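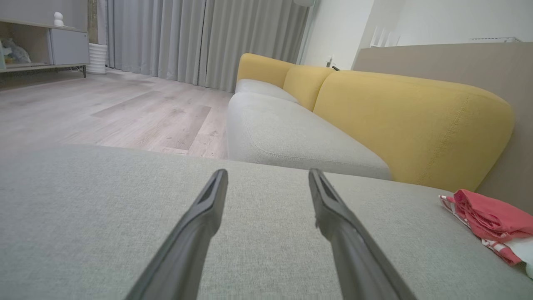
A two-finger gripper over a sofa seat, with a pink-red cloth resting to its right.

Stakix Publishes House Rules for Robots That Tidy Living Rooms

CELOMHOLM, April 21, 2023 - Stakix, which builds and tests tidying robots for ordinary homes, today released the Fultitz Guide, a free set of working rules for anyone who sends a robot arm into a room where people sit, nap, eat and leave their things. The guide runs to 14 short chapters, is written in everyday language, and may be copied, translated and changed by anyone who cares to do so.

It has been a long time coming, and we are very happy to see it out of the door at last. Most of the safety rules our engineers grew up with were written with factories in mind, where the floor is marked, the parts are all alike and the people nearby have been trained. A living room has a sofa that gives when you press on it, curtains that hang to the floor, lamp stands, cables running down behind cushions, and a piece of cloth that never lands in the same shape. We wanted rules that start from there.

"I kept a notebook for the first year, and every time one of us said 'well, we would never do that in somebody's house,' I wrote it down," said Rūta Navickas, head of home practice at Stakix and lead author of the guide. "After a while I had 300 of these little sentences, some of them the same thing said four different ways, and it seemed a shame to keep them in a drawer. So we sorted them, argued over them, threw plenty out (I still miss a few!) and tried the rest in real rooms."

Soft furniture gets the longest chapter. The guide asks that fingertips close on the cloth and leave the upholstery alone, that any pull be stopped as soon as the fabric underneath starts to lift with it, and that a robot never push its fingers down into the gap between cushions unless the person at home has agreed to it beforehand. Finger pads are to be wiped before work begins on pale fabric, and checked for burrs at the same time.

Clothing and towels come next. A robot working to the guide treats any cloth as belonging to somebody, sets it down where the household has asked for it, and does not throw anything away. If the robot cannot tell a shirt from a towel, it is to leave the thing where it is and ask. Ms. Navickas admits that this makes for a slower tidy. "My mother would have finished the whole room by then, and she would have told us so, but she also knew which sweater was whose."

Other chapters deal with power cords and outlets, with small ornaments on low cabinets, with children and pets, and with pictures recorded during the work. On that last point the guide is firm: households must be told before the first visit what the cameras record and how long it is kept, and they may ask for a recording to be deleted without saying why.

The guide sorts homes into 3 levels of care, from a room with no one in it to a room in use by the family, and sets a lower arm speed at each step. It also calls for 2 ways to stop the robot at any moment, one of them a plain button that a visitor could find without being shown. Readers who already follow a formal safety standard should carry on doing so - the guide is meant to sit beside such standards and does not replace any of them.

Early drafts were read by the staff of Rimkutė, a home-care service in Celomholm whose workers go in and out of other people's living rooms all day long. Their comments changed the guide a good deal. The chapter on knocking, greeting and saying what you are going to do before you do it is almost wholly theirs, and we are grateful for the patience with which they explained it to a room full of engineers.

Stakix will follow the guide in all its own home work from today. A second edition is planned for September, and comments from households, builders, cleaners and anyone else with a sofa and an opinion are warmly welcome until then. Printed copies can be had at no charge from the front desk of our Celomholm office, and we will gladly mail one to schools and libraries that ask.

About Stakix
Stakix makes tidying robots and the software that runs them. The company is based in Celomholm and carries out its testing in furnished rooms.

Press contact
Rūta Navickas, Head of Home Practice, Stakix, Celomholm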